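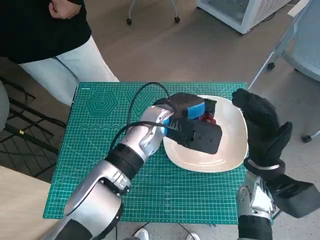 3. Household storage of table grapes

Last updated: Friday, February 1, 2019

3.1 Sample and diary

The storage diary was sent to 911 households in Stustgate and the villages to its north. Each household was asked to write down every bunch of table grapes it bought during July, where the bunch was kept, whether it was washed before being put away, and the day on which the last of it was eaten or thrown out. A bunch that was split between two places was entered twice, with the same purchase number, and was later joined into one record under the place that held the larger share. Bunches bought as part of a mixed fruit tray were left out.

In all, 3001 bunches were entered. Entries were typed up by Si-eun Ko and checked against the paper diaries by Kristaps Siliņa. Where the two readings differed, the paper was looked at again by both, and an entry that still could not be read was coded as missing for that item only. Most of the missing items were purchase dates. Households that had lost the diary could send in the shop receipt and answer the remaining questions by telephone, but few did so, and these records are shown separately in the appendix.

We did not ask for the price. In the pilot this question had put people off keeping the diary, and several had stopped on the first page.

3.2 Condition at the end of storage

A smaller group of 300 households agreed to score their grapes as well. They used the Fastine scale, which gives one mark for the stem and one for the berries. The stem is marked from green and bendy down to brown and brittle. The berries are marked for softness, wrinkling and splitting, and the worst of the three is taken as the mark. Loose berries at the bottom of the bag were noted but did not count towards either mark, as many bunches already have some when they are bought.

Colour makes the second mark harder to give. On pale grapes browning shows early and people tend to agree on it. On dark ones (Figure 2) the skin hides most of this, and scorers have to rely on touch and on the area where the berry joins the stem. For this reason the scoring card asked people to pull one berry from the middle of the bunch and look at the scar.
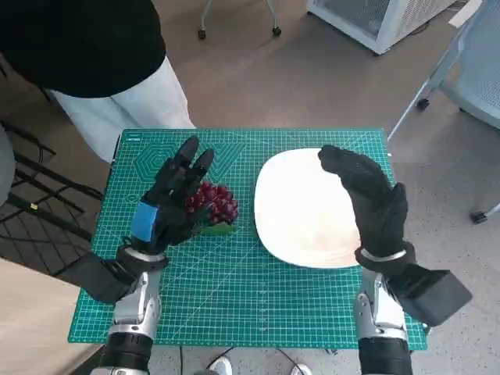

Figure 2. Dark red table grapes in a bunch.

Agreement within households was good for the stem and poorer for the berries. When two adults scored the same bunch separately, most disagreements were by a single step, and nearly all of the larger ones were about wrinkling. Some people marked a bunch down when one berry was wrinkled, while others waited until they saw it over the whole bunch. The card did not say which was meant. The wording has been changed for the next round.

3.3 Washing before storage

Washing was the item on which households differed most. Many washed the whole bunch as soon as it came home, and a similar share rinsed a handful at a time before eating. A few did both. Those who washed first more often moved the grapes into a bowl, and those who rinsed later tended to leave them in the shop bag, so washing and container cannot be fully pulled apart in these data. We fitted the model with each item alone and then with both together. The effect of the container became smaller in the joint model, but did not go away.

Grapes kept in the refrigerator lasted longer than those kept out in every type of container. The gap was widest for bunches of the Vatus variety, which has a thin skin and was sold loose at the Stustgate market for much of the month. Room temperature was not measured. The Ki weather station reported a warm July, and kitchens on upper floors may have been warmer than the others.

Households with children under five finished their grapes sooner wherever they kept them. These bunches were rarely thrown away, and they add little to what can be said about long storage. They are kept in Table 4 and left out of Table 5.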